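Home | Syllabus | Handouts | Lab Hours | Contact

Posted in: Automation Purchasing, Unit 5

Print this page | E-mail this page

Handout: Reviewing a two-arm sorting kit

Read this before the Monday session. The kit under review is the Claleo bench kit, sold by Ullance. It is sold as a complete station for sorting small packaged goods into baskets. Your job in this unit is to write the kind of review a buyer could use. You are not being asked whether you like the kit.

What the seller offers

The quote from Ullance has three parts: the hardware, the control software, and a setup service. Setup is priced separately and includes one day of training at your site. The software license is yearly. Several of last term's reviews left the license out of the cost, and the totals were wrong as a result. Put it on its own line.

The seller's sheet gives a figure of 7 picks per minute for each arm. It does not say what items were used, or how they were laid out. Treat a figure like that as a claim until you have a test to go with it.

What we ask the kit to do

The task is a plain one. Small toiletry items lie on the table and go into colored baskets. The list of which item goes in which basket is on the last page of your test sheet. Each trial run is 100 picks. Record every pick as placed, dropped, wrong basket, or not attempted. If an arm stops and a person has to step in, write down the time and what was done.

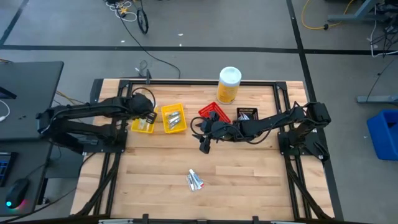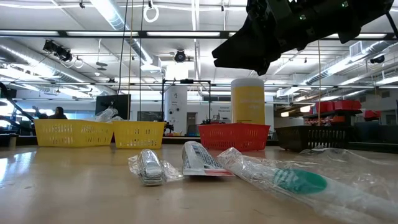

Both pictures: the bench with its baskets and the two black arms.

Piyumi Bhuiyan

Points to cover in the review

1. Reach. The arms mount on opposite sides of the table and work toward the middle. Find out which baskets each arm can get to without help from the other. Mark these on a sketch of the table. An arm that can reach a basket only when fully stretched should be marked as well, since placement tends to suffer there.

2. Packaging. The toothbrush-shaped item and the items near it are wrapped in clear plastic. Shiny film is hard on cameras and loose film is hard on grippers. Score wrapped items and bare tubes separately. If you average them, the buyer learns very little.

3. Sharing the space. With two arms over one table, the software has to decide who goes first. Time how long one arm waits for the other. The manual calls this "hold time" and gives a default setting, which you should leave alone for the first run.

4. Cables. Look at where the cables run at full reach and at the folded position. Note any place where a cable could catch on a basket rim. Fiorella Gentile's group found a problem of this kind on the Cattaneo arm last term and their write-up is in the binder.

5. Table and frame. Measure the floor space with the frame included. Buyers often get a number for the tabletop only. Add the operator's desk as well if the kit is going to be run from one.

6. Changing the job. Swap the contents of two baskets in the item list and see how long it takes to get the kit running again. Do this without calling the help line. Then call the help line with a real question and record how long you waited.

Comparing with the other quote

Ruvanport has quoted for a single-arm station with a feeder. The price is lower, but the feeder takes only rigid boxes, so flat packets would need to be loaded by hand. Use the same item list for both quotes and state what each one cannot handle.

Length and format

Five pages at most, plus your raw counts. Put your recommendation on page one. Hand in a paper copy to Gerardo Mazza at the lab office before 5 p.m. Groups of three or four. If you need bench time outside the posted hours, sign the sheet on the lab door.

Print this page | E-mail this page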